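Category: Software > Planning and Perception

Lotent 2 is our planner for jobs where the arm has to reach inside things. Open enclosures, drawers, racks, the back of a washing machine: anywhere the walls are close and the target is half hidden behind something that bends.

Most planners treat the world as a set of solid boxes, and that works nicely until you meet a cable. Lotent keeps two maps instead. One holds the hard parts (sheet metal, boards, brackets) and the other holds the soft ones, each with its own idea of how much contact is all right. You set both limits in a plain text file, and you can change them while the arm is paused. We love this bit!

Kátia Marinho rewrote the path search for this release and it's a big step up. It now weighs 1,000 candidate approaches before it picks one, and you can replay any of them in the Flinby viewer, slow them down, and see exactly which clearance ruled them out. The test library has grown to 2,730 recorded reaches, all of which come with the licence. 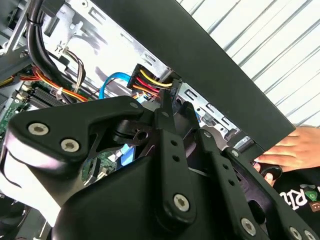 Cable work is where the two maps really earn their keep. A PC case has everything at once: a bare metal drive cage with slots punched in it, a power plug with yellow, red and black wires running into it, and a bright blue data cable looping in from the side. Lotent lets you mark the plug as the goal, the cage as hard and the blue cable as soft, then plans the fingertip's way up to the plug with those rules in force. Someone can keep a steadying hand on the case too, so there's a third setting, keep-out, which always wins over the other two.

Works with Skomska and Damasceno controllers. Updates are free for 10 months from purchase.

Page last updated 12/05/2018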